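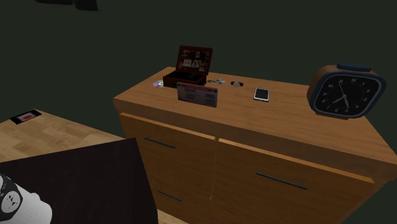
Wooden cabinet, dark bar handles, dark green wall.

Ticket 597
Product: Pullarier desktop client
Site: Jevska, front office
Opened: February 2025
Status: Waiting on customer
Subject: Large PDF catalogs stop printing after page 2

Reported problem
The furniture catalog prints two pages to the Irkel printer and then the job disappears from the queue. No error on the printer panel. Short documents print normally. The same file prints in full from the Cassim workstation.

Checked so far
Restarted the print spooler. No change.
Removed and re-added the printer. No change.
Printed the file from a different user account on the same PC. Same result, stops after page 2.
Disk space on the system drive was down to 445 MB. The spool folder is on that drive.
Emptied the temp folder and moved old scans to the network share. Catalog then got to page 31 before the job dropped.

Notes
The catalog is all full-page pictures, so the spool file grows a lot bigger than the PDF itself. Pullarier does not warn when the drive fills up. It just cancels the job and writes error 100 to the local log. Found that entry for every failed attempt.

Workaround
Print in batches of 20 pages. Customer confirmed the first two batches came out complete.

Next steps
Move the spool folder to the D: drive and reboot. Customer wants this done after hours. Print the whole catalog once the folder is moved and attach the new log. If it still stops, send both logs to second level.

Drive replacement is on the Jevska list for March. Leave ticket open until the full print is confirmed.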